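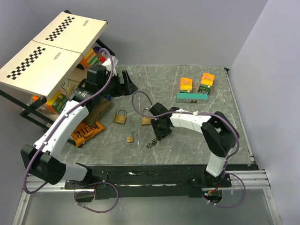

Home News Events Archive Contact

Filed under: Community & Business

Darnetti Opens Lock and Hardware Counter in Flelolville

Darnetti has opened a lock and hardware counter at its Holst Street branch in Flelolville. The counter offers key cutting, padlocks for sheds and bicycles, and advice on replacing worn door locks.

The company said the service was added after a survey of 869 customers in April, in which nearly 36 percent asked for help with locks at home.

"Many residents have been driving to Gerley to have a single key cut," said Villads Kirkegaard, branch manager. "We are pleased to offer this service closer to home."

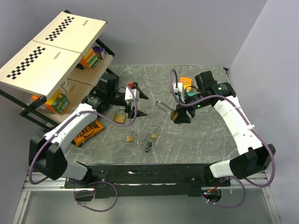 A brass padlock with its shackle closed.

The counter is staffed by four employees and closes at 5 p.m. Orders for keys that must be cut from a code are sent to the Gerley workshop and may be collected at either branch.

Gunvor Blomqvist, head of retail services, said the company will review opening hours after the first five months. Customers requesting a replacement key for a registered lock must present the original key card.

Related items
Parking changes on Holst Street
Gerley workshop extends repair service
Flelolville library announces summer hours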